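Ticket 64: left arm stops short of the memory slots
Project: Gidey teardown cell, Wivden shared workshop
Opened: Apr 22, 2019
Reported by: Zinash Fikre
Status: open

Symptom
Left arm halts above the board on the approach to the memory slots. Controller log reads "following error, joint 3". Right arm runs its own program to the end without a fault.

Checks so far
Power cycled both controllers. Same halt, same height.
Ran the left program with the worktable clear. No fault in 5 runs.
Put the tower back and ran at half speed. Fault returned on the second run.
Swapped the joint 3 encoder cable for the spare from the Prellen kit. No change.
Raised the following error limit to 3,000 counts. The arm got lower, then halted with the same message. Limit put back to the old value.

Notes
The approach path was taught on the Jurkmont case, which has a lower rim. The tower now on the table lies on its side with the panel off, and the path was never retaught for it.
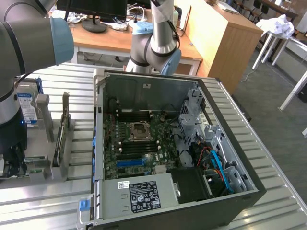

The parts fixture has not been moved, so the hard drive and card positions can stay as taught. Only the waypoints over the case need to change.

Next
Reteach the left approach with more clearance over the rim. Run at half speed with the right arm parked. If joint 3 still faults, pull the cover and check the belt tension. Do not raise the error limit again.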